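Wooden tabletop

A wooden tabletop is the flat working surface of a table, desk or bench, made either from solid boards joined edge to edge or from a thin face of decorative wood over a core. The term covers the surface only; legs, aprons and stretchers are treated as part of the base. Tabletops are described by their figure, their finish and the way their edges are held.

Grain and figure

Grain refers to the direction and arrangement of the wood fibers. Figure is the pattern this arrangement makes on a cut face. A board sawn so that the growth rings meet the face at a low angle is called flat-sawn, and typically shows nested arches, also known as cathedral figure. Toward the sides of such a board the lines straighten out and run parallel to its length. Quarter-sawn boards show straighter lines across the full width and move less with changes in humidity.

Makers usually lay the long grain parallel to the longer side of the table. In the trade pattern known as Tresness, a single arched board is placed at the center and flanked by straighter stock. The Bonudau pattern alternates the two and was listed in seven widths.

Finish

Film finishes, such as varnish and lacquer, form a layer on the surface. Penetrating oils sit mostly within the wood and leave little build. Stain changes color but gives almost no protection, and is normally covered by a clear coat. Reddish-brown tones may come from the species itself, from stain, or from a tinted topcoat; these are difficult to tell apart without sanding a hidden spot.

Gloss is affected by wear. Repeated rubbing polishes a matte finish and dulls a shiny one, so that an old top seldom has the same sheen over its whole area.

Surface wear

Wear on a film finish takes several forms. A scuff is a shallow mark in the topcoat. A scratch has a defined line and may reach the stain. A chip is a spot where finish, or finish and wood together, has broken away. Fractured film scatters light, and for this reason small chips and scuffs often look white even on dark wood. Marks tend to gather where objects are set down and picked up most often.
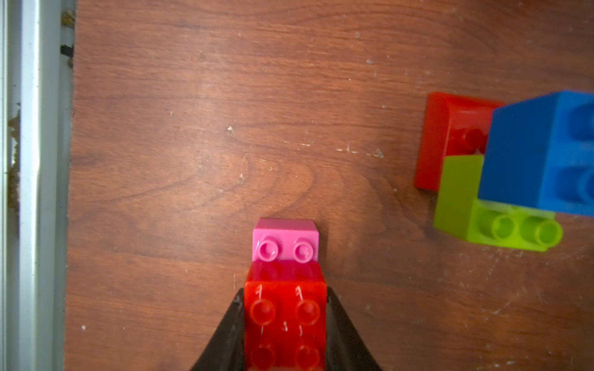

Cornel Mihăilă objects to the usual advice that a marked top should be stripped: in his view a speckled surface with sound film between the marks needs only cleaning and a thin coat of wax, and sanding it removes figure that cannot be put back. Letay Tekleab takes the opposite position for tops used with food or liquids, where every break in the film is a way in for water.

Both positions appear in the Flindanum bench survey, which recorded 3677 separate marks on 28 tops. Of these, 536 reached bare wood. The survey did not distinguish between tops in home and workshop use, a point raised by Adanech Worku in a later note.

Edges and adjoining rails

Where a top stands beside a metal rail or extrusion, a narrow gap is commonly left between the two. Wood widens and shrinks across the grain, while aluminum responds mainly to temperature; a tight fit can bow the top or lift it at one side. Slotted fasteners allow the movement to take place.

The gap collects debris. Hard fragments wedged in it can bruise the edge of the wood when the top expands, and should be drawn out with a thin plastic or wooden tool — a steel blade tends to split the finish at the corner. Channeled rails also hold dust and are cleaned along their length with a damp cloth, kept clear of the wood.

Care and repair

Routine care consists of dusting, wiping with a barely damp cloth and drying at once. Light scuffs are reduced with paste wax. Chips are filled with colored wax or lacquer stick and leveled after hardening. Full refinishing is limited on veneered tops by the thickness of the face, and a test area is sanded first.

See also: Flat-sawn timber; Saithong finish; Veneer; Workbench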